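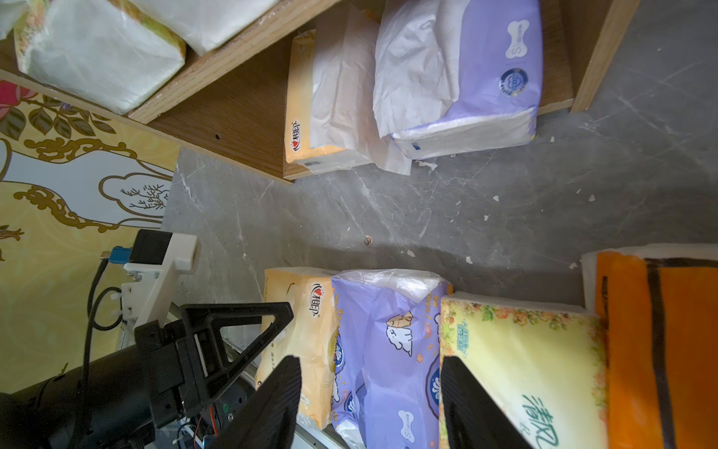

The arm has been going together since January in a unit at the back of the Latiddale shared workshop, and the man building it would like it to put things away. He calls it Statach, after the street he grew up on. It picks from the floor, and the job he has set it is tissue packs, a row of four on the grey floor and a low wooden shelf to return them to. "They're cheap and they weigh next to nothing," he says. "If it squashes one, I've still got tissues."

He is a retired lift engineer and had never built a robot before. The first version used hobby servos and a frame cut from an old curtain rail. It could hold a pencil. "It shook so much I could hear it from the kettle," he says. He scrapped it after 5 weeks and bought better motors second-hand from Wolde, a parts dealer that clears out closed factories. The whole lot, with the power supply and a box of connectors, came to £106.

The fingers took longest. He tried foam pads, then bicycle inner tube, and went through 22 printed versions of the bracket that carries the sensor. The one fitted now is white, and he has no plans to change it unless it snaps. "I kept making it lighter and it kept bending. Then I made it thick and stopped fussing."

I asked him why soft packs are difficult, when they look like the easiest thing in the world to pick up. He said the plastic wrapping is the problem. A sealed pack keeps its shape and the fingers can close on it. An open one with the tissue coming out at the end has a different width every time, and the software he wrote assumed a brick. "I was a bit annoyed with myself over that. You only have to pick one up to know it isn't a brick."

He now closes the fingers slowly and stops when the motor current rises. He keeps a log of every try on an old laptop, and on the morning I visited it stood at 2,913. He would not give me a success rate. The early entries were so poor, he said, that the overall figure would tell me nothing, and he had not got round to separating them out.

The shelf is the next thing. Lifting a pack is one movement, but getting it into the lower compartment means coming in under a thick board without knocking it. He does that part at half speed with his hand on the stop button. Another member at Latiddale has offered him a longer forearm from a machine of her own, and he is thinking about it.

Would he take it to the Vurcombe makers' fair? He said probably, if he could get it in the car. "The arm comes off with four bolts. It's the base I'd need help with."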